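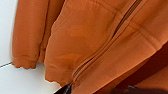
Yulan Qian does not like the word "teach." Her job at Skurinico's Vasville lab is to produce demonstrations, and she would prefer that people call them that.

"A demonstration is a recording of joint positions, gripper widths and camera images at a fixed rate," she says. "I move the leader arms and the follower arms copy them. Whether anything gets taught is decided later, by the training run, and I'm usually at lunch."

The task for the past several months has been clothing on hangers. A garment starts on a white work surface, the operator gets the hanger into the shoulders, and the hanger goes onto a rod. Qian and her colleague Yupin Nakpan have recorded 2,186 episodes of it between them. Nakpan handles review and labeling and also operates when the schedule is tight. I spoke to both of them in the lab's small meeting room, with the door open because the air handler in there is loud.

I asked why a hanger is harder than folding, which the same group worked on before.

"Folding is forgiving," Qian says. "If the edge is off by a centimeter you have a slightly bad fold. A hanger has to enter an opening, and the opening is made of cloth, so it closes when you touch it. You need one gripper holding it open and the other one moving the hanger, and the two have to agree."

Zippered garments add a further problem. A closed zipper stiffens the front and leaves only the neck to work through. With an open one, the two front panels move independently, and an operator has to decide which to deal with first. Qian deals with the left one first. Nakpan goes right first. In the early data both habits were mixed together, and the trained policy would sometimes reach for one side, stop, and reach for the other.

"We looked at that for a week before we saw it was us," Nakpan says. "Both ways work. The average of both ways doesn't."

They now follow a written procedure, two pages long, that fixes the order of the sides and the starting pose of the arms. It says nothing about speed. Qian considers this a gap. Nakpan does not, and they have had the conversation several times.

The operators work mostly from direct sight of the arms, but Qian has trained herself to check the wrist views during the close phases. Her argument is that the policy will only have the cameras. If she makes a correction using something the cameras could not have shown, the recording contains an action with no visible cause.

"You lean over, you see the hanger is caught, you fix it. Very natural," she says. "In the data the arm just does something strange for no reason. So I try not to lean."

The wrist views have their own limits. Close to the cloth, the fabric takes up most of the picture and there is little to give scale. Color helps. White hangers on a white surface were, in Nakpan's words, "not a decision anyone wrote down," and she has asked for a second set in a darker color. The hanger's outline is carried mainly by its shading and shadow.

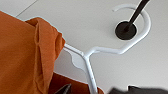 *Wrist camera view during the hanger task. The orange garment is over one arm of the hanger; the gripper fingers are at the bottom.*

Before remote operation, the lab tried hand guiding, in which a person holds the robot's arm and moves it directly. Qian still thinks it is better for single-arm work with rigid parts. The operator feels contact immediately and there is no delay to learn. For cloth with two arms it was abandoned after one round of 34 episodes.

"You need two hands on each arm to move it smoothly, and there are two arms," she says. "Also your sleeves are in every camera. We had a policy that I think was waiting for my sleeve."

The current leader arms were built from a design by Rinaldi, with the handles replaced. The original handles used a trigger for the gripper. Qian found that she squeezed harder when she was concentrating, so the grippers closed a little during fine movements and pinched cloth she had meant to slide past. The replacement is a thumb slider that stays where it is put. It is slower, and Nakpan needed most of September to stop hating it.

Neither arm gives force feedback. I asked whether that mattered.

"With a hanger, less than people expect," Qian says. "Cloth shows you the force. It wrinkles, or it goes tight between two points. If I see a line between the gripper and the seam, I'm pulling. I would take feedback if someone offered it, but I would want it for the rod, at the end, when the hook goes over."

Review is done by Nakpan at 24 episodes per sitting. More than that, she says, and she begins approving things. She marks each one as clean, recovered or failed. Recovered episodes, where the operator made a mistake and corrected it, used to be discarded. They are now kept, provided the correction can be followed from the camera images alone. Of the last batch she kept 89.

"A clean episode shows what to do when nothing goes wrong," she says. "The robot is not going to be in that situation very often."

A separate group at Bellden has asked for a copy of the written procedure, to see if their operators can follow it on different arms. Qian expects the section on starting pose to fail at once, as it is written in terms of her own table. She is rewriting it. The slider settings are in an appendix that Nakpan maintains, and the current version is dated 7/1/23.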